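Janevski two-channel rotary mixer: a review after a summer of use
Posted August 9, 2022 by Marcelino Fontes
Filed under: Gear

Most of the rotary mixers that come through our booth belong to guests. They arrive in padded cases, get set down in the middle of the table, and go home again at closing. This one stayed. Sturonley bought it for the small room in the spring, and I have played on it most weeks since then, either as the opener or filling the gap when someone's train was late.

The small room holds very few people compared with the main floor and the music there is slower. Deep house, some dub, a lot of disco edits. The old mixer in there was a four-channel club standard with two dead faders, and we only ever used half of it. Reinaldo Camargo, who books the room, wanted something simpler that would sound good at low volume. The Janevski was the one he could get on short notice.

It costs $1000 new. That is a lot for two channels and no effects, and it is also at the low end for a rotary mixer with a built-in isolator. You can pay several times that for a name people recognize. We paid full price from a regular shop and Janevski has no idea I am writing this.

What you get in the box

The mixer, a power supply, a power cord, and a folded sheet that serves as the manual. There are no rack ears. The power supply is external, with a locking connector, and the lead between the supply and the mixer is too short to reach the floor from a normal booth table. We ended up fixing the supply to the underside of the table. If you play in different places you will be looking for somewhere to put it every time.

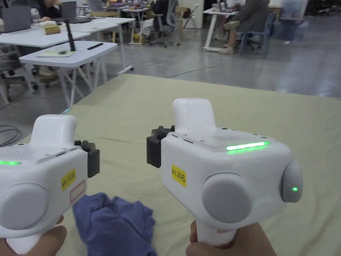
Green cloth on the table, blue cloth on top, a gripper in each hand.

The case is steel and feels solid. Nothing rattles. The top panel is clear enough to read in a dark room once you know where things are, though the lettering under the isolator is small and thin and I could not read it the first night. Wagner Leite put a dot of white tape by each center position and that solved it.

Knobs and feel

Channel volume is on two big knobs at the bottom of the panel, and they turn through 270 degrees. The resistance is heavier than I expected. For long blends I like that, because you can rest your hand on the knob without moving it. For quick cuts it is slow going. Maiara Moura plays a lot of short records and brings things in on the beat, and she did not enjoy it. She asked for the old mixer back for her set in June, and she got it.

The resistance is also uneven between the two channels. Channel one is a little looser than channel two. I thought this was wear, but I checked it against a second unit in the shop and that one had the same difference the other way around. It makes no difference to the sound. It is still the sort of thing I would like to see sorted out at this price.

The level you want for most records sits in the upper half of the turn, and the last stretch before maximum does very little. That is a sensible way to build it for a club, where someone will always turn it all the way up.

The isolator

This is the reason to buy it. It has three bands on the master output and each one goes to full silence when turned all the way down. The crossover between low and mid is placed low, so when you pull the bass out the kick goes and most of the warmth in a vocal stays. On the four-channel mixer, killing the low EQ always made the record sound like it was coming out of a phone.

Boost is modest. I have pushed all three bands past center on a loud record and the output stayed clean, with the limiter on the room system doing nothing. I would not recommend playing that way for long, but people do it, and it is good to know the mixer will put up with it.

There is no EQ on the individual channels. You get a high-pass filter on each, with a single knob, and that is all. If you are used to swapping bass lines between two tracks with channel EQ, you will have to learn to do it with the filters. It took me a few weeks. I now do it without thinking, but it is a different skill, and a guest who turns up ten minutes before a set will not pick it up in time. 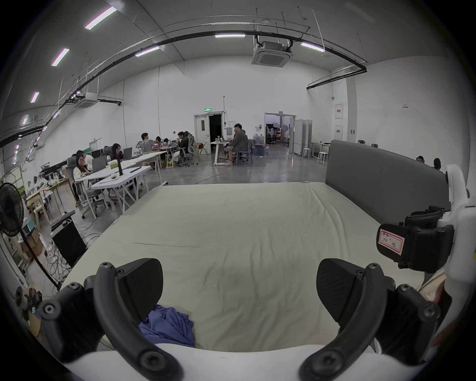 Cream sheet and a gray padded headboard.

Sound

I am careful with this part, because people say a lot of things about how mixers sound. What I can report is that records come across clearly at low volume and the noise floor is low. With both channels open and nothing playing, I have to put my ear right next to the monitor to hear any hiss. The old one hissed all the time.

The phono inputs are good. They have enough gain for quiet pressings, and the older records in my bag that used to disappear next to a digital file now hold their own. There is a ground post on the back for each turntable, properly spaced, with thumbscrews that you can do up in the dark.

Digital players go into the line inputs, which are switched on the front with small toggles. The toggles are close to the headphone cue buttons. I have hit the wrong one and so has everybody else who plays in the room, and the result is silence. Emerson Coutinho did it at the busiest point of a Saturday-style crowd and got a cheer for it, but he would rather have had the record. A bit more space or a stiffer switch would fix the problem.

Headphones and booth

The headphone amp is loud and clean. Cue and master blend on one knob, which works as you would expect, and there is a split mode that puts cue in one ear and master in the other. I use split all the time in that room because the monitor is off to one side.

Booth output has its own volume and comes after the isolator. Some DJs like that and some hate it. If you drop the low band for effect, it drops in your monitor too. There is no switch to change it, inside or out, and the manual does not mention it at all.

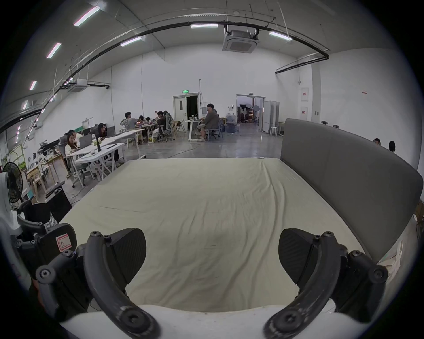
The finish is a matter of taste, but it does affect how the mixer holds up in a booth. Janevski sells it in black or in a pale cream. The cream one is very close to the color of the mattress sheet in the photo, with the same bit of beige in it, and on a metal panel it shows every thumbprint and every ring from a glass. We have the cream because the black was out of stock. By July there was a gray patch beside each volume knob that does not come off with a damp rag. The black would have been the better choice for a room with drinks in it, and Reinaldo has already said that if we buy a second one he will wait for it.

Compared with the Tronska

Before we bought this I borrowed a Tronska for one night, and people keep asking me which is better. The Tronska is lighter, has a send and return for effects, and has channel EQ. It is the more useful mixer if you run a room with many guests. The knobs are smaller and have very little resistance, and I kept overshooting. The isolator on it is fine, but the low band does not go fully silent, and on a big system you can hear the kick still bumping away underneath.

If I had to kit out a main floor I would take the Tronska, or stay with a four-channel club mixer. For one resident playing long sets in a small room, I prefer the Janevski and so does Wagner.

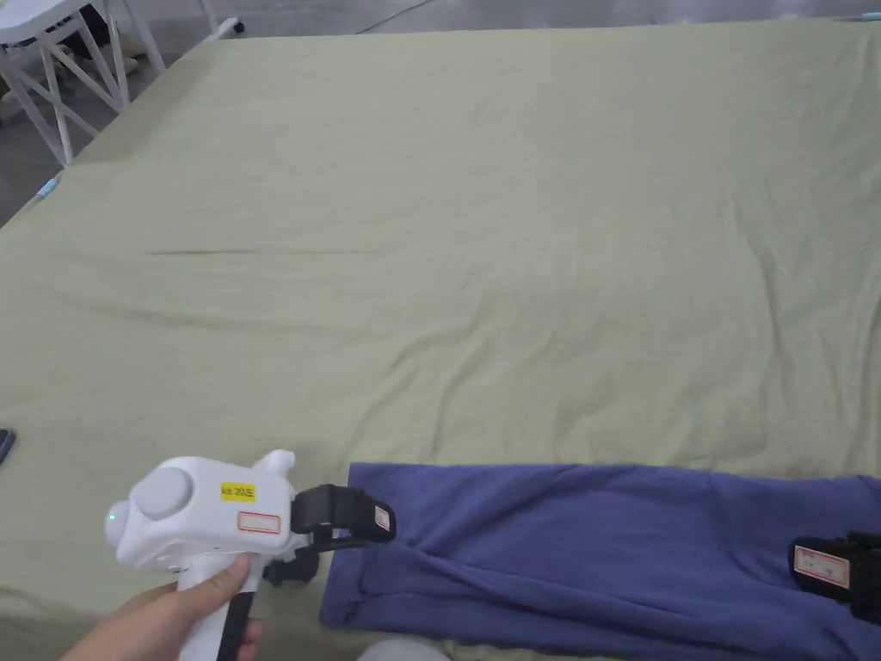 Neither of them has a microphone input worth talking about. The Tronska has one on the back with no tone control. The Janevski has none. We do not use a mic in the small room, but for birthdays and the odd speech somebody always wants one, and it has to go straight into the house desk. Keep that in mind if your nights involve an announcer.

Reliability and support

One fault so far. In the third week the right side of the booth output started to drop out when the cable was moved. It was a loose nut on the jack, and tightening it fixed it. I wrote to Janevski anyway and had a polite reply a couple of days later with instructions for doing exactly what I had already done.

The warranty is 36 months on parts and labor, but you pay for shipping to their workshop. Given the weight, that is worth pricing before you buy. Zetgate, the shop we used, will handle small repairs at the counter for its own customers, and that was part of why we went with them.

Things I would change

Move the input toggles. Put a longer lead on the power supply. Print the lettering bigger. Give us a switch for the booth output, even if it is on the underside. An effects loop would be nice but I can see why it is missing, and adding one would probably push the price up into a range where we would have bought something else.

Who should buy it

Residents who play their own room and have time to get used to it. Home users with turntables and decent speakers would get a lot from it too, if they can justify the money. I would not buy it for a venue where the lineup changes every hour.

We are keeping ours. It will be in the small room through the fall, and then it moves upstairs in December for the winter run of all-night sets. I will add a note here if anything else comes loose.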